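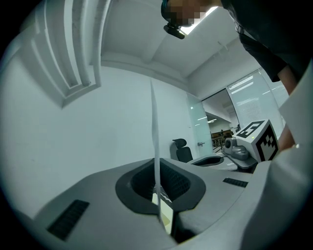 What do you do at a robotics open day if you don't work in robotics? Mostly you stand near things, nod, and work out which table has the biscuits.

I went to the one at Goltska on Sun 2 March, having promised myself after last July's effort that I wouldn't go to another. (Last July was a two-hour talk on conveyor belts. I have made my peace with it.) This one had parking, at least, and a program printed in a colour I'd call municipal teal.

The main draw was the hand-held grippers. You hold the thing yourself and do an ordinary job with it, and the recording is meant to teach a robot arm to do the same job later. The job at our station was paper. Picking up a single sheet is something I've done most days since kindergarten without applause, so I fancied my chances.

I was terrible. My first sheet went on the floor, and my second came up with 2 friends attached. The bloke ahead of me had managed it first go and was being very gracious about it, which didn't help. By my fifth try I could lift a page and hold it upright, more or less, and I'll admit I felt a flush of pride out of all proportion to the achievement.

Vorkness, the outfit running the session, reckon they want some 550 goes at each task before they bother training anything. I did 24 and my wrist was cactus. The robot itself is called Nilla, and she was in the next building having her software updated – so I can't tell you whether she's any better at it than I am.

Lunch was a sausage in bread. The afternoon talk was from the Wumbei people, on warehouse shelving, and I lasted until the second graph.

They've put me on the mailing list.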